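The Tie Drawer Problem

Most of us own more ties than we wear, and most of them live badly. Knotted on a door handle. Rolled up in a coat pocket since someone's wedding. Six deep on one wire hanger, the silk going shiny where it rubs.

Pauline Bunting has heard all of it. She runs a small wardrobe-sorting business called Flundeo out of two rooms above a shoe repair shop in Pillham, and she says ties are what people leave till last. Shirts, fine. Shoes, fine. Then a shoebox comes out from under the bed and everyone goes quiet.

"They're presents, mostly," she says. "You can't throw out a present. So you put it where you can't see it."

I went up in March with a shoebox of my own. No coffee till the table was clear – house rule. Pauline works on bare wood, everything off, because a tie needs length and it will find the one sticky patch in the room. She wants a tray too. Low sides, flat bottom, nothing fancy. The tray is where a tie lands before anyone decides anything about it.
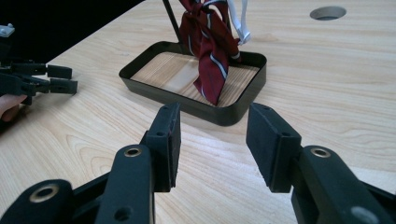
Dark red with navy and white stripes: narrow end into the tray first.

The method takes a minute to learn and I got it wrong twice. Hold the tie up by the middle. Let the narrow end go down first and find its own place. Don't press it. Don't smooth it yet either, smoothing comes later and you do it with the side of your hand, never the nails. If the thing twists as it drops, the lining has moved inside and you want to know that before you fold it away for another ten years.

Mine twisted. Pauline gave me a look.

Asanka Sheikh, who does the repairs, took it off to his corner and showed me the loop of loose thread at the back of the narrow end. I had always taken that for a fault. I'd cut one off once. It's the slip stitch, and it lets the tie give a little when you pull the knot down, so cutting it was a pretty stupid thing to do. He charges 40 dollars to open a tie, reset the lining and close it up by hand, and he'll tell you straight off if the tie isn't worth it. Mine wasn't. Polyester, from an airport.

Next, sorting. Three heaps, and they have to be real heaps on a real table, no making decisions in your head. Wear. Mend. Go. Anything with a stain on the blade goes to mend, unless it's grease, and then it goes to go. Skinny ones from that phase we all had, keep one. Novelty ties you may keep if you can name the last time you wore it without thinking. I lost a whole family of cartoon ducks that way. 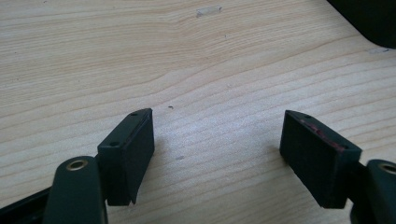

The stripes, by the way, are worth a minute. Regimental and school stripes in the British style usually run down from the wearer's left shoulder. Plenty of American makers cut theirs the other way. Put a mixed lot side by side and it jumps out at you, and Elsie Pickering, who keeps the books at Flundeo and has no patience for ties at all, can now do it from across the room. She's a bit annoyed about that.

Then storage, where the arguments start. Pauline rolls. Start at the narrow end, loose, the way you'd roll a bandage, and stand the rolls in a shallow drawer with the patterns showing. Asanka hangs everything except knits, which stretch. Man-lok Chow, a client who turned up at noon with 100 ties in a suitcase and went home with a good deal fewer, folds his in half and lays them flat in old shirt boxes. All three work. What doesn't work is leaving the knot in, and I say that as someone who left the knot in for most of college. 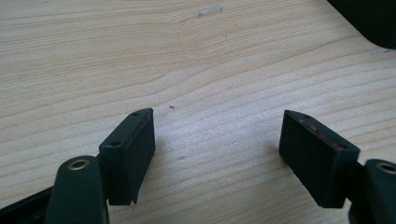 Washing. Don't. Silk ties hate water and the lining shrinks at it's own speed, so you get ripples you'll never press out. Blot a spill with a dry white cloth and get it to a cleaner who does ties. Creases mostly drop out overnight if you roll the tie and leave it be. If you have to iron, low heat, cloth on top, stay off the edges – a tie should have a soft round edge, and once you've pressed it sharp it stays sharp.

I came home with eleven. They're rolled in the top drawer next to the socks, stripes up. The shoebox went out with the recycling, and the duck ties are in a bag by the front door waiting for my brother to come and get them.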